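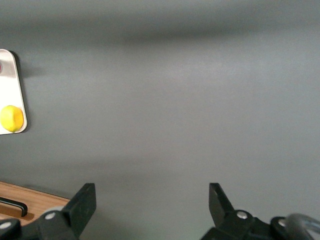 The Thousand-Hour Lemon

The arm in the back corner of the Sirkamora workshop is called Volley, and when I first asked what it did, three members answered at once and gave three different replies. One said it was going to tidy kitchens. One said it was a teaching project. The third, who had been tightening something at the wrist with a hex key, said it picked up lemons, on a good day.

I have come to trust the third answer.

Sirkamora is a shared shop on the ground floor of an old printing building, with 127 paying members and one working drill press. Most of what gets made there is furniture, plus a steady trickle of bicycle repairs and a kayak that has been nearly finished since before I started visiting. The arm is the newest obsession. It went together over a winter of evenings, from a kit of joints and a gripper that arrived with a manual in which every other page seemed to refer to a different model. The parts came to $2,000. That figure is repeated proudly, usually next to the price of an industrial arm, and it leaves out the second power supply, the replacement cable, the hours and the table.

I don't want to be unkind about the hours. People are allowed a hobby, and building this one has plainly given its builders a lot of pleasure. What I object to is the talk that has grown up around it. Spend an evening at the bench and you will hear that home robots are close, that the hardware problem is solved, that all anyone needs now is enough practice data and the patience to collect it. Then somebody moves a lemon a few inches and the arm closes its fingers on air.

The practice works like this. A member sits with a pair of hand controls and drives the arm through a job: reach over, take the fruit off the tray, put it somewhere else, or tug a drawer by its handle. A small camera at the wrist records what the gripper sees. Do that often enough, the theory goes, and a program called Swati will learn to do the job without the member. When I was last there, in December, the group had logged 540 runs. I asked how many it would take. The answer was "more," given cheerfully.

Some of the engineering is good, and I should say so. The finger pads were redesigned after the first pair kept skidding on anything round. The joint covers are neat work. Someone rewrote the stopping routine so that the arm slows before it meets the table, where the early version used to arrive with a bang you could hear from the street. These are real improvements made by people with day jobs, and I would be happy to read an article about them.

But the improvements get absorbed into the larger promise, and the promise is where I get off. A lemon on a tray is about the friendliest problem you could hand a machine. It is bright, it holds still, it doesn't crush easily, and its owner will forgive you for dropping it. A kitchen I would recognize has a wet colander in it, and mail, and a bag of onions with a hole. When I raised this I was told that clutter comes later. Clutter has been coming later for as long as I have been writing about robots.

There is also the matter of who does the work. On the evening I stayed longest, Volley needed 2 people to run it: one driving, one putting things back where they had been. The second job looked like exactly the sort of dull, repeated household chore the machine is supposed to take off our hands. It was done without complaint, for most of an evening, by an adult with a graduate degree.

The group has had some interest from outside. A small company called Eremen has offered to lend better motors in return for the recordings, and the members are split. Those in favor say the arm shakes at full reach and they can't afford to fix it. Those against say they joined a workshop, and that they would like to know what the recordings will be used for before giving them away. Eremen's letter, which is pinned up by the sink, doesn't say. I read it twice to be sure.

I asked the most hopeful of the builders what would count as failure. It seemed a fair question to put to anyone spending a second winter on something. There was a long pause, and then a good deal about how much everyone had learned. I believe that part completely. One of them could barely solder when the project began and now fixes other members' amplifiers.

They were setting up another run when I left. The drill press was free, for once, and I thought about staying to use it.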